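Section 3: Setting up your sorting table
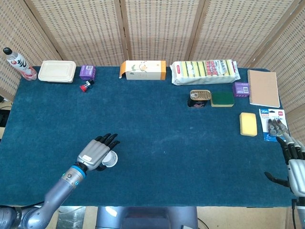 Before you start

I wrote this part of the Orent home sorting guide after doing my own pantry and under-sink cupboard in March, so it's a bit bossy in places (sorry!). You'll want a table you can leave alone for an afternoon, a felt cloth, and a folding screen if you have one. I use a dark teal felt and a light tan screen with little rectangular holes in it, wrapped around the back and both sides. Without the screen, I lose a bottle cap down the back of the table every single time.

Setting up

1. Clear the table and wipe it down. Let it dry all the way before the felt goes on.

2. Lay the felt with the long side facing you and smooth it from the middle out. Mine measures 90 inches and gets fuzzy, pale patches no matter how often I brush it. They don't matter.

3. Stand the screen up behind the table, then bring the end panels in a little on each side. Give it a gentle push. If it wobbles, fold the ends in more.

Note: If you bought the Mavley screen, the hinges are stiff for the first few uses. Open it slowly and keep your fingers out of the folds!

Putting things out

4. Bring over one cupboard's worth of stuff and line it up along the back edge. The front of the table is your working space, so keep it free for now.

5. Put the long things down first. A multipack of sponges takes up a huge stretch of the back edge, and I'd much rather find that out at the beginning than after I've lined up all the little boxes. Leave the plastic wrap on until you know where the pack is going to live.

6. Fit the boxes and food containers in next. Snap the lids on, even if they're empty. Flat paper boxes can lie on their backs, and if a flap is hanging open, leave it until step 8.

7. Small bits go in front of the row, where you can see them. Anything red or otherwise bright is easy to spot on the teal, but black things vanish, so I check for those with my hand.

Caution: Check the cap on any bottle before you lay it on its side. Felt soaks up a spill fast, and a pink drink will leave a mark that I have never managed to get out. Stand the bottle up if you have any doubt.

Sorting

8. Work from left to right, one thing at a time. Pick it up, look inside, close any flaps, and decide: keep it here, move it to another room, or let it go. I set a timer for 17 minutes and take a break when it rings.

9. Slide the keepers to the front of the table and carry them back to the cupboard together. The heavy things go in first.

Thanks to Halldóra Mogensen for trying these steps in her own kitchen and telling me step 5 used to be in the wrong place.

Shaking out and storing the felt is covered in Section 4.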